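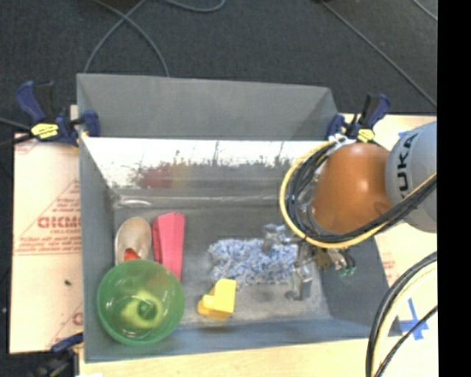
家政与收纳基础 第4讲 讲义(课堂速记,未校对)
Custlow 社区学院

本讲内容:混装箱的清理。上次讲了抽屉,今天讲大箱子。教材第2章先看完,后面的Kestico分类表下次带来。

一、什么叫混装箱
家里总有一只。敞口,没盖,随手往里扔。厨房的、门口的、打扫用的,全在一起。
典型内容:碗、鞋样的东西、抹布、说不清是什么的小块塑料件。
问题不在多,在混。箱底宽,东西铺开,看着还空,于是继续扔。

二、先看箱子本身
灰色大箱最常见,耐脏,但也最容易忘了洗。箱底的擦痕和浅色污渍要分开看:擦痕是磨的,去不掉,别费劲;污渍用湿布加中性清洁剂,多数能下来。
注意角落。反光的内壁不等于干净,用手摸一遍。
箱子太深的,先横过来再擦(横放前清空!有同学忘过)。

三、取出顺序
1. 先拿软的。毛绒绒的拖把布、蓝白长毛抹布这类,占地方,还会压住别的东西。抖一抖,单独放。
2. 再拿会滚、会翻的。碗类,半透明塑料碗尤其要看一眼里面,颜色接近的东西放进去容易漏看。
3. 硬块、有棱角的最后拿,黄色、红色的显眼,丢不了。
4. 靠壁的长条物件,贴着箱壁容易忘,绕箱子一圈再检查一便。

四、分三堆
留 / 洗 / 移走
抹布一律进"洗",不讨论。
碗回厨房,不要再放回箱里。食具和打扫用具分开,考试必考。
认不出用途的东西:放小袋,写日期,到10月还没人找就处理。

五、放回去
同类同箱。软的折好竖着放,不要摊开盖住箱底。
标签贴外壁,别贴内壁,擦洗会掉。Danko那种布标签可以,纸的不行。
箱子放满三分之二就停,剩下的空间是留给拿取的手的。

作业
选家里一只箱子,按第三节的顺序清一次。写取出顺序、三堆各有什么、哪一步卡住了。字数不超过2000,手写也行。
交到Lollum楼信箱,逾期不收。

下次:清洁布的分色使用,带一块旧抹布来。上次缺课的自己补笔记,讲义不在重发。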